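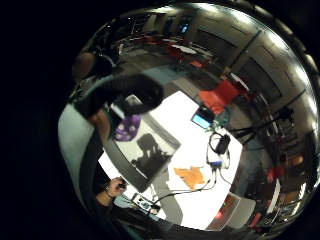
Page 1 of 2

Landeg Tabletop Sorting Set – README

Maintained by Ineke Willems and Danica Mladenović
Last revised in June

What this is

Landeg is a set of short recordings of people handling small household things at a white table. They pick things up, put them down, move them to a tray or a box, and clear the table when they are done. The set holds 1055 recordings. Of these, 789 have written notes and 214 are kept aside for testing. The remaining recordings have no notes yet and should be treated as unsorted.

The work on the table is ordinary. A small pouch is held over a gray tray, or a soft toy sits out next to a storage box. We wanted things that bend, sag or change outline when you hold them, alongside things that keep their shape.

Things on the table

The list covers the names used in the notes. Spelling in the notes follows this list, all lowercase.

pouch – small, purple with white dots. Older notes say "bag". Both are accepted.
tray – dark gray, rectangular, with a lighter gray inner panel. It is often set at an angle to the table edge. Notes do not record the angle.
orange piece – flat, irregular in outline. Do not write "paper" or "cloth" in the notes; annotators disagreed too often.
storage box – light gray fabric, open at the top, with cutout handles. "Bin" was used in the first batch and has been replaced.
plush toy – golden-orange fur, white belly. The notes call it "plush" and leave the animal out.

Cables, circuit boards and other small electronics on the table are not sorting items. They have no names in the notes, even when a hand is touching them. Chairs and plants are room items and are left out too.

The room

Some sessions were run in the evening with the blinds partly drawn. There is a low beige brick wall with a white sill under the window, and leafy potted plants stand behind the table. Plants get moved between sessions, so please don't use them to match one recording to another.

Chairs also move. If you need to work out which side of the table a person was on, use the session sheet and not the furniture.

How a note is written

Each note is one line: who, what, where to. "Left hand, pouch, over tray" is a complete note. Three rules apply.

1. Write down the item being held first, then the nearest container. If no container is close by, write "table".

2. Name the state of a container only if you can see into it. For the storage box the allowed words are "empty", "part full" and "full". Leave the field blank if the inside is hidden – a blank is better than a guess.
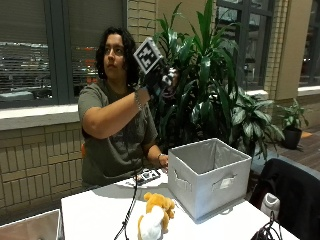 3. Keep hands separate. If one hand is raised and the other is resting by the box, write two notes. A hand that is holding nothing gets "none" in the item field.

Known problems

Notes made before the Kello word list was adopted mix "tray" and "board" for the same thing. Danica has corrected most of them. The orange piece is missing from some notes where it is in plain view on the table. Left and right are swapped in one batch from the Allari sessions, and those notes carry the tag "check-side".

Folders

notes – one text file per session
lists – item names and older spellings
test – recordings kept aside, with their notes in a separate file
plimotance – session sheets, named after the project that first used them

Corrections

Send them to Ineke Willems with the session name and the line number. Please send the old line and the new line together.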